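Serigrafie-Edition Billano

Kategorie: Druckgrafik | Siebdruck | Editionen des 20. Jahrhunderts

Stand: 19. Feb. 2024, Bearbeitung: Arūnas Vanags

Die Billano-Edition (auch Billano-Mappe, in älteren Katalogen »Billano-Blätter«) ist eine Folge von Farbserigrafien des Grafikers Kiros Nigatu. Gedruckt in der Werkstatt Coutinho, verlegt von der Galerie Stokton. Gilt als Hauptwerk seiner mittleren Zeit. 86 Blätter insgesamt, verteilt auf 3 Mappen, dazu Titelblatt und Druckvermerk (nicht mitgezählt).

Entstehung

Nigatu kam von der Radierung. Siebdruck zunächst nur für Plakate, Gelegenheitsarbeiten, wenig davon erhalten. Der Auftrag von Stokton sah ursprünglich eine einzige Mappe vor, kleines Format, einfarbig. Daraus wurde nichts. Nach den ersten Proben bei Coutinho bestand Nigatu auf Farbe, der Verlag gab nach, Format wurde verdoppelt. Die Arbeiten begannen im September und zogen sich über zwei Winter. Streit um die Kosten, mehrfach. Die Briefe dazu liegen im Archiv Arnon, bisher nur teilweise ausgewertet.

Der Name Billano geht auf den Ort zurück, in dem Nigatu die Vorzeichnungen machte. Ob alle dort entstanden, ist strittig. Für die dritte Mappe eher unwahrscheinlich.

Technik

Handgedruckt, ölbasierte Farben auf schwerem Büttenkarton. Pro Blatt mindestens vier Siebe, bei den späten deutlich mehr. Schablonen anfangs geschnitten, ab der zweiten Mappe mit Tusche direkt aufs Gewebe gemalt und ausgewaschen, daher die weicheren Ränder. Passkreuze wurden nicht immer weggeschnitten, bei einigen Blättern am unteren Rand noch sichtbar. Kein Mangel, sondern vom Künstler so freigegeben.

Auffällig die Überdrucke: lasierendes Gelb über Blau, das Grün entsteht erst auf dem Papier. Bei Coutinho wurde dafür ein eigener Transparentlack angesetzt, Rezeptur nicht überliefert. Er vergilbt leicht. Restauratoren raten von direktem Tageslicht ab.

Motive und Farbe

Einfache Gefäßformen, Halbkreise, gestapelte Ovale, gereihte Farbflächen. Keine Schatten, kaum Linien. Die erste Mappe arbeitet mit reinen Tönen nebeneinander (Gelb, Hellgrün, Magenta), die zweite mit gedämpften. In der dritten kommt beides zusammmen, dazu große unbedruckte Flächen. Frühe Kritiken nannten das dekorativ, später hat sich das Urteil gedreht. Nigatu selbst äußerte sich kaum. Ein kurzer Text im Druckvermerk, vier Zeilen, mehr nicht.
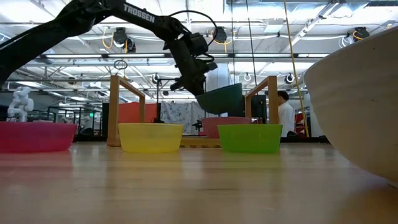
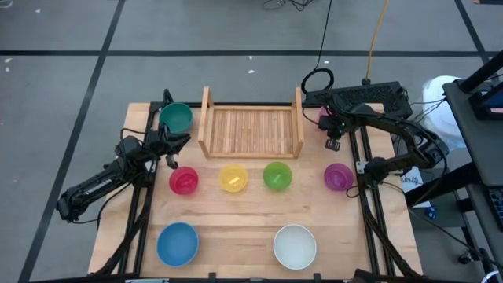
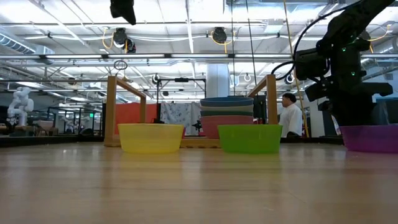

Farbige Kunststoffschalen auf einer hellen Holzplatte.

Auflage und Bezeichnung

Auflage je Blatt bis zu 1000 Exemplare laut Verlagsprospekt, tatsächlich gedruckt wurde wohl weniger. Das Auflagenbuch von Coutinho nennt für die erste Mappe 513. Für die anderen fehlen die Seiten. Signatur mit Bleistift unten rechts, Nummerierung links, Titel fehlt immer. Daneben Künstlerexemplare, mit »E. A.« bezeichnet, und unsignierte Makulatur, die später trotzdem in den Handel kam. Vorsicht bei Blättern mit Kugelschreibersignatur, die stammen nicht aus der Werkstatt.

Der Trockenstempel der Druckerei (ein C im Kreis) sitzt in der rechten unteren Ecke, oft flach und nur im Streiflicht zu erkennen. Bei beschnittenen Rändern fehlt er ganz.

Rezeption

Erste Ausstellung bei Stokton, schwach besucht, wenig verkauft. Vollständige Folgen sind heute selten, die meisten Mappen wurden aufgelöst und blattweise angeboten. Eine komplette Reihe mit Originalkassetten besitzt die Sammlung Arnon. Dort auch 11 Probedrucke mit handschriftlichen Farbnotizen, wichtig für die Reihenfolge der Siebe.

Ein Werkverzeichnis fehlt noch. Die vorläufige Liste von Vanags ordnet nach Mappe und Farbzahl, nicht nach Datum, was gelegendlich zu Verwechslungen führt. Varianten ohne Gelbsieb werden darin als eigene Blätter geführt, im Handel meist als Zustandsdrucke.

Siehe auch

Werkstatt Coutinho
Galerie Stokton
Sammlung Arnon
Schablonendruck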